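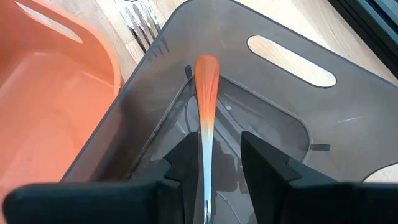
Orange-handled utensil held at the neck over the gray caddy

Call for participants: help us find out why our grippers let go

We would love to hear from people who are patient, curious and not too bothered by the sound of a fork hitting a table. Our small team at Bulum has spent the fall on one stubborn fault - during sorting runs, the grip sometimes releases early, while the arm is still moving. In September we logged 374 early drops in 1,000 picks, and a knife went over the side of the table and landed by a colleague's shoe. No one was hurt, but we stopped all runs that same afternoon and wrote new safety rules before starting again.
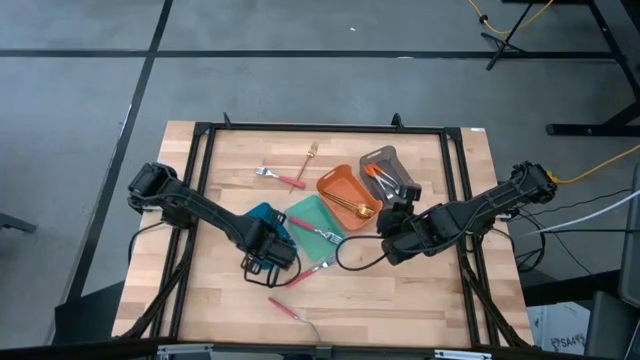
The fault study needs 11 participants, with no robot experience required, and we really do mean that. You will watch sorting runs from behind a marked line, note when and how each piece falls, and have a stop button of your own the whole time. Utensils like the red-handled forks and the gold spoon all have their own tally sheet, and Zorica Babić will happily walk you through every column until it feels easy. Closed shoes are a must, and we lend out safety glasses.

Each person joins for one morning and receives a 200 dollar thank-you payment, plus a good lunch - we take lunch seriously. You should be 18 or older and comfortable standing for stretches, though chairs are always there if you need one.

To sign up, write a few lines about yourself to Milovan Dimitriou by 15 October 2024. We answer every note, even if it takes us a little while.

Print this page | E-mail this page
Contact | © Bulum | Back to top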